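Ladby hand on loan, desk-tidying kit — is it worth 400 a month?
Forum: Small Labs and Workshops > Hands and Grippers
11 replies

gridsquare_20
Hello all. I hope this is the right section. Our small firm, Milleseo, makes teaching materials, and in April we started to rent the Ladby five-finger hand with the "desk" package. The price is 400 a month, with remote help from Unberg, who is the dealer for our region. The minimum contract is 3 months, and I must soon tell my boss if we continue. I write down my experience so far and I would be glad for other opinions.

The desk package is software plus a list of tasks with ordinary office things. You put the things on the table, you choose the task, and the hand should move them or put them away. The installation was easier than I feared. The manual is translated and some sentences are strange, but the drawings are good. 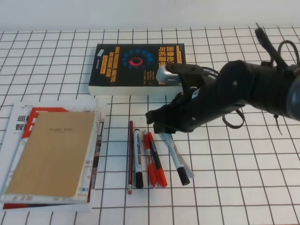
My main question is about fingertip pressure. In the settings there are three levels, and the dealer recommends the lowest for paper goods. I find the lowest too weak for a heavy book. We use a thick machine vision textbook, with one silver-grey fingertip pressing on the lower right part of the cover, under the Chinese title, and from this contact the software should decide how to continue. On low it often decides that it touches nothing. On middle it is better, but I worry for softer covers. What do you use?

mesh_and_wire
Middle for everything, and I have had no damaged cover. The low level is for single sheets in my opinion. Did you do the touch calibration again after the first week? It moves a little with time. The manual mentions it only in the appendix.

gridsquare_20
No, I did not know this! I will do it this afternoon. Thank you.

tortoise_bench
I must disagree with the general mood here. 400 a month for a hand that tidies a desk is too much. We had the same package and gave it back when the first contract ended. Books were acceptable. Pens were a disaster for us — it took two together, or pushed them away and then waited for help. The dealer's answer was always "please send the log".

mesh_and_wire
@tortoise_bench Which version of the software did you have? The pen tasks became much better with version 3. Before this I would agree with you.

tortoise_bench
Version 2, so maybe you are right. But I paid the full price for version 2.

Đồng
I also rent from Unberg, and I want to say something in their favour. When our wrist cable was faulty they sent a new one without discussion and it arrived in 3 days. For pens my advice is to begin with a clear gap between them, bigger than you think. When this works, put them closer. If you start with the difficult layout you will only be angry.

gridsquare_20
I understand the advice, but our desks in real life have no clear gaps. I want to test what our customers will have. Our usual layout has the same textbook at the back, the notebooks and booklets in a stack on the left side, a black mesh pen holder to the right of the textbook, and the pens side by side in the middle. One red marker is lying partly under its neighbour, and a black and red pen goes diagonally across it. For me this crossing is the honest test of the package.

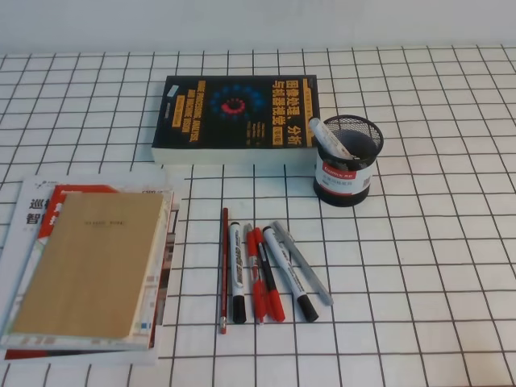

Results after the new calibration

gridsquare_20
I promised to report. I did the calibration and changed to middle pressure. I ran the pen task 20 times with the pens in the middle of the table. The single pencil is now no problem. The crossed pens are still the weak point: in most runs it takes the upper one well, but the lower one rolls and the hand must look for it again. The textbook it finds by touch each time now, so @mesh_and_wire was right and I owe you a coffee.

One more complaint. The task report calls every long thin object "pen". Pencil, marker, all the same. For a teaching product I need the difference, and I cannot edit the names.

mesh_and_wire
You can edit them, but only in the task file, with a text editor. Make a copy first. I agree it should be in the menu.

tortoise_bench
So you pay 400 and you edit text files yourself. My opinion has not changed.

Đồng
It is a rented hand with a good fingertip. To buy one is another level of money, at least for a firm of our size. Before you sign again, ask Unberg if they will take the desk package off the bill and leave only the hand. For us they agreed, but we had to ask two times.

gridsquare_20
This I did not think of. We write our own tasks more and more, so maybe the package is the part we can lose. I have sent them an email and will write their answer in this thread.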